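Washing black clothes so they stay black – what works for you?

Sudstead Forums > Laundry Room > Fabric Care

inkwell_socks
September 27, 2021
OK, I have to share this with people who will get it! I have been wearing almost nothing but black for years and I finally have a routine that keeps it from going that sad brownish gray. Everything inside out, cold water, shortest cycle, half the detergent the bottle tells you. Then straight onto the rack, away from the window. My oldest black tee is from January and it still looks great next to a new one.
What does everybody else do? I want to hear it all, even the weird stuff.

julley_fan
Yes to inside out! I use Julley liquid for darks and love it, but I think the short cycle does most of the work. Less rubbing, less fuzz.

Tubside
Going to disagree on half the detergent. I tried that all last winter and my shirts came out with a stale smell, especially under the arms. Full dose, extra rinse. My blacks are fine.

inkwell_socks
Do you have hard water? Mine is really soft, so a full dose leaves streaks on everything dark.

Tubside
Very hard, yes. OK, that could be the whole argument right there.

marzipan33
Vinegar in the rinse! My grandmother swore by it and so do I. No smell once it dries, and towels love it too.

Kitier Kate
Please go easy on the vinegar if your machine has rubber seals – mine got sticky and I had to replace the door gasket. Cost me $107 with the service call. Never again.

marzipan33
Ouch! I only use a splash, but that's good to know.

lintpicker
Can I put in a word for sorting by fabric as well as by color? I used to throw black jeans in with soft black knits and the knits took a beating. Now the heavy stuff goes in alone – huge difference, and I get a lot less pilling.

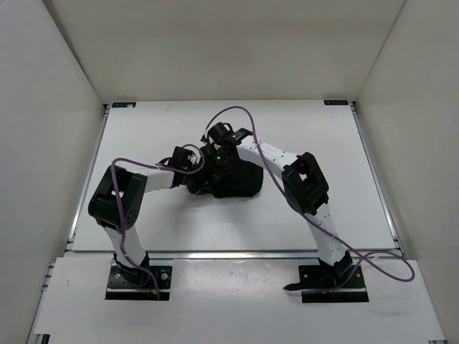
Tubside
Agree with lintpicker on the jeans. I'd add that zippers should be closed before they go in. One open zipper chewed up a whole load of mine.

julley_fan
Has anybody tried dyeing faded stuff back? I have a Barrientos hoodie I can't part with.

inkwell_socks
I have! Cotton takes dye really well, but the stitching is often polyester and stays whatever color it was. Stir it the entire time or you get blotches. I did 90 minutes in a big pot and my arm was dead, but I got 3 more seasons out of those pants – so worth it.

Kitier Kate
Adding that to my weekend plans. Do you rinse hot or cold after?

inkwell_socks
Warm first, then cooler and cooler until the water is clear. And wash it alone the first couple of times!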